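**Are acoustic panels worth it in a big bare room?**

Mon 14 December
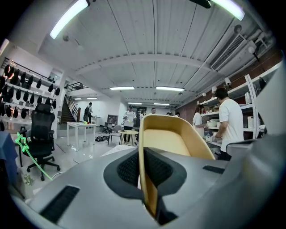 **gredside_tenant** wrote:

Echo is driving us up the wall at our unit on the Gredside estate and I've now had a quote from Sawatzky for hanging baffles. 351 pounds a panel, fitted, and they say we need 20 of them. I'm not convinced. The walls are white or red brick with shelving along them, and overhead it's corrugated metal decking painted white, with one wide beam running across, so I can see why a phone call sounds like it's coming from a swimming baths. But that's seven grand for what looks to me like felt on wires. Has anyone paid for this sort of thing and noticed a difference after the first week?

---

**plumbline** wrote:

Seven grand would buy a lot of carpet. I'd start with the floor and see where you are in January.

---

**tin_ear_77** wrote:

> I'd start with the floor

Carpet does next to nothing for the low boomy stuff. It takes the top off and leaves the mud behind, so you end up with a room that is just as hard to talk in but sounds duller. We did this in a church hall and regretted it.

That said, I'd want to know how Sawatzky got to 20. Did they measure anything, or did the bloke clap his hands twice and look at the ceiling?

---

**gredside_tenant** wrote:

He clapped. Once, I think. Then he gave me a brochure with a graph in it that had no numbers up the side.

---

**plumbline** wrote:

There you are then.

---

**morwenstow** wrote:

Going against the grain a bit, but we had Galtmont panels put up in a place with a similar metal roof and they did work. You could hold a meeting without shouting. I was as sceptical as anyone and I'm still annoyed at the price. Corrugated decking is less awful than a flat slab because the ridges break things up a little, but it's still hard metal over hard walls.

Ask whether the decking is perforated. Some of it is, with wool packed in behind, and then the ceiling may be doing part of the job already.

---

**tin_ear_77** wrote:

> the ridges break things up a little

At speech frequencies? Depends how deep they are. People say this about bookshelves as well and I've never seen it backed up by anything except other people saying it.

---

**morwenstow** wrote:

Fair enough, I haven't measured it. I have sat under it for 7 years though.

---

**kukiretti_fan** wrote:

Kukiretti do a free-standing screen, much cheaper, no drilling. Get 3 and move them about until you find where they help. If they do nothing you can sell them on, whereas nobody is going to buy second-hand baffles off your ceiling.

---

**plumbline** wrote:

With that user name I'd take the advice with some salt.

---

**kukiretti_fan** wrote:

I bought one screen and liked it. I don't work for them. The feet are rubbish, if that helps.

---

**gredside_tenant** wrote:

It does, oddly. Checked with the landlord about the decking and he doesn't know whether it's perforated and would rather I didn't go up a ladder to find out. He also wants anything fixed to the beam put in writing first – which Sawatzky never mentioned.

I'm going to ask them for a proper reading before and after, on paper. If they won't do that they can keep their felt.

---

**tin_ear_77** wrote:

Ask for it at several frequencies, a single figure can hide a lot. And get someone other than them to do the second reading.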